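Waltgate, "Slow Ferry" EP: six songs, one of them necessary

Waltgate have been promising this record since before I owned a decent pair of headphones. It runs 30 minutes, cost me less than a sandwich, and contains 6 tracks, four of which begin with rain. I have nothing against rain. I do wonder who left the window open.

The opener, Brondgate, is named after the suburb where the band met, and moves at the speed of its buses. Things pick up with Georgiev, an honest-to-goodness dance tune with a horn line I've been humming in queues. If the duo had stopped there and called it a single, I'd be handing out flowers.

Instead we get Cilteck, which spends a good two minutes clearing its throat. The vocals are buried so far under the keyboards that I took the chorus for a neighbour. My partner asked whether the stereo was broken. I said it was a stylistic choice, and we both looked at the floor.

The cassette edition comes with a black jacket, large only. Mine has been slept in, which is as much of an endorsement as it's getting.

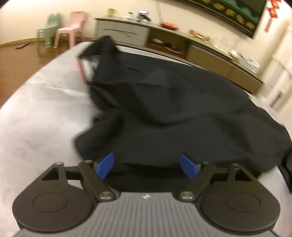 Sound and packaging

Bass is warm, cymbals are fizzy, and the gap between tracks four and five is long enough to make tea. The lyric sheet is printed in grey on slightly darker grey. Bring a lamp.

Worth your money?

Buy Georgiev on its own and play it loud. The rest will suit you if your favourite colour is fog. I'd still go and see them live, provided the venue has chairs.

Three stars, two of them for the horns.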